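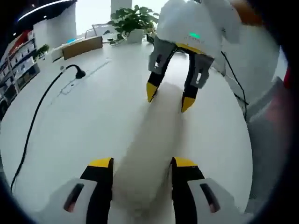
4.2 Surface appearance and fibre loss

Fibre loss from pile fabrics was measured by mass on the filter, and surface change was judged by eye. The two measures were kept apart until the analysis, as earlier work has tended to treat a worn look as a sign of high shedding. Our results give little support for this.

All test pieces were cut from unused polyester fleece bought as roll ends from a single supplier in Plikgate. Edges were heat-sealed before washing. Each piece was washed at 30 °C in a front-loading drum with no softener, and the outflow was passed through a pre-weighed filter. Filters were dried to constant mass and weighed twice. Where the two readings differed by more than the stated error of the balance, a third was taken and the median used.

Shedding was highest in the first wash for every fabric and fell sharply by the third. The long-pile fabric (Welley) released up to 120 mg per kilogram of dry textile in the first cycle. The short-pile fabric (Elby) released less in the first cycle but declined more slowly, so that by the end of the series the two could no longer be told apart within the error of the method. A full breakdown by cycle is given in the supplementary tables.

Surface appearance was graded on a five-point scale by three assessors (Ghorbani, Lodhi and Kekana) working separately. Agreement was good for the dark samples and poor for the white ones. Fuzzy white surfaces are hard to grade against a pale ground: the pile throws few clear shadows, and the outline of the item is soft to begin with. Figure 3 shows a white, soft-looking item on a glossy white tabletop. For this reason white samples were graded a second time on a matt grey board under side lighting at a low angle. Agreement rose, although it stayed below the level reached for navy and black.

The regraded scores were then compared with the filter masses. Across all fabrics the link was weak, and for the long-pile fabric it ran in the opposite direction to the one expected, with the pieces graded as most worn having lost slightly less fibre. One possible reading is that matted pile holds broken fibres in place which would otherwise reach the filter. Barta proposed a similar effect for brushed cotton, but we did not examine the fibres under the microscope at each stage and cannot confirm it here.

Two limits should be noted. Drum load was held at 2,000 g throughout by adding plain woven ballast, and the rubbing between ballast and sample may differ from that in a mixed household load. In addition, the filter mesh does not retain the finest fragments, so all masses in this section are lower bounds. The Hellström correction was tried on a subset of the data but gave unstable values for cycles with very low fibre mass, and it was not applied. The effect of drying method is dealt with in Section 4.3.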